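Keeping the Pair Matched: Setup and Care of the Two-Gripper Rig
Project report, second part
31/03/2026

When I took over the rig in November I thought the hard part would be the software, and I had cleared my evenings for it. I ended up spending most of them with a small screwdriver and a soft cloth, and I have to say I grew quite fond of the work! What follows is how I set up and looked after the two hand-held grippers for the box-packing task, written down in the hope that whoever at Clornden has them next will have an easier start than I did.

The grippers work as a pair, so whatever is done to one has to be done to the other. I began every session with the fingers fully open and looked at the blue pads first. Fluff from plush toys gets into the texture of a pad (fleece is nearly as bad), and a pad full of fluff lets a smooth packet slide. Then I went over the pivot pins, pressing each one gently sideways with a fingertip to feel for play.
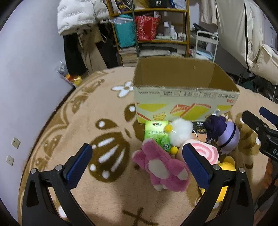
Gwenllian Beddoe, reading my first draft, wrote in the margin that I was making too much of the pads and too little of the pins. A dirty pad shows itself within a few grasps, she said, but a pin with a little play in it will spoil 18 recordings before you think of looking there. She would check the pins first, every time, and leave the cloth for afterward.

I have come around to her order, mostly. In the log there is one bad stretch where 7 recordings had to be thrown out, and the cause was a pin on the left-hand gripper that had worked slightly proud, so the two fingers no longer closed evenly. I had cleaned those pads twice that evening and felt very pleased with myself. The repair was to seat the pin again, open and close the fingers by hand until the motion felt the same on both sides, and then repeat the opening reading in Pivix, our logging sheet.
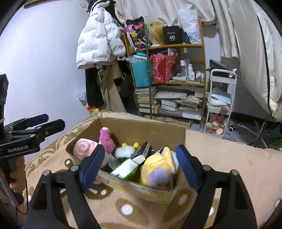
The opening reading is worth doing slowly. I squeezed each handle all the way and let it go, 90 times in total across both grippers, and kept the file beside the session notes. If the open value had drifted between the start and the end, I marked the session for a second look. Out of 63 sessions I marked more than I would like to admit, though most of them were fine once I had gone through them with a fresh cup of coffee.

Still to do: spare pads in a labeled bag, and a proper page for the cable, which I have been checking by eye.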